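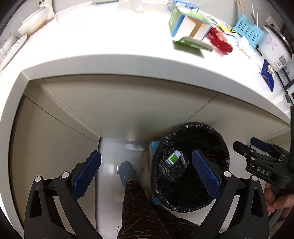 Reading time: 1 min

Briria opens registration for Odthorpe counter-clearing course

2025-05-05. Briria, the household organization service, today opened registration for a short course on sorting kitchen counters and discarding packaging. The course runs in Odthorpe in June and consists of 2 sessions, each limited to 11 households.

Participants work on a mixed counter: a rice cooker, a slotted plastic basket, cartons, packets and crumpled tissue. Appliances stay in position. Packaging goes to a lined bin set on the floor below the counter edge.

"Empty boxes take up the most surface," said Heledd Hopkin, course lead. "We start with those."

Lindsay Bolger handles registration.

Related
Briria adds pantry module at Skyrme
Plollov shelf labels: revised sizes

Contact: Briria press desk | © Briria | Back to top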